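5.3 Checking Finger Alignment and Handover on the Two-Arm Cell

Carry out this check after any finger has been replaced, after a wrist camera has been removed and refitted, and at every 80 hours of operation. The Kitau cell must be in manual mode, with speed limited to 5 percent.

CAUTION: Keep hands out of the shared work area while either arm is enabled. Both grippers can close without warning if the pendant is released and pressed again.

Before you begin

Confirm that the work table is level and that both arm bases are bolted down. Have ready one capped plastic test tube, empty, and the open bin from the accessory kit.

Procedure

1. Move both arms to the home position and open both grippers fully.

2. Inspect the inner faces of all four fingers. Light surface scratches are acceptable. Replace any finger that is bent, loose or cracked through.

3. Wipe the lens openings on each wrist camera with a dry lens cloth. Do not use solvent.

4. Select program 353 (Handover Check) on the pendant. Confirm that the live view from the first arm is displayed.

5. Jog the second arm until its fingers are at the test tube. In the live view, the tube should stand upright between the tapered fingers of the second arm, with its blue cap in clear sight and the fingers of the first arm at the two lower corners.

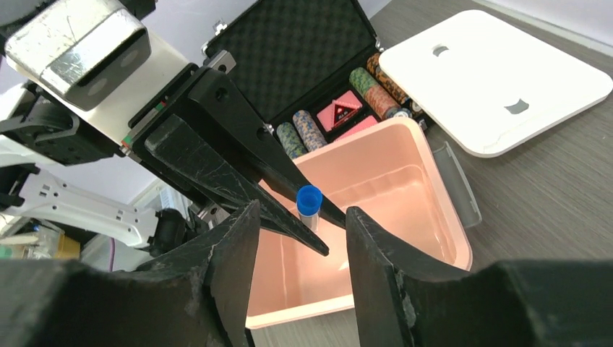
6. Close the second gripper at the lowest force setting. If the tube tilts as the fingers meet it, open the gripper and repeat from step 5.

7. Raise the second arm 13 mm and hold. The tube must not slip.

8. Return both arms to home and enter the result in the service log.

NOTE: If the check fails twice, do not adjust the finger screws further. Recalibrate the wrist as described in Section 6, or contact Lai-ching Pan at Fletlow Service.

Section revised Apr 1, 2019. Approved by Bastian Buschmann.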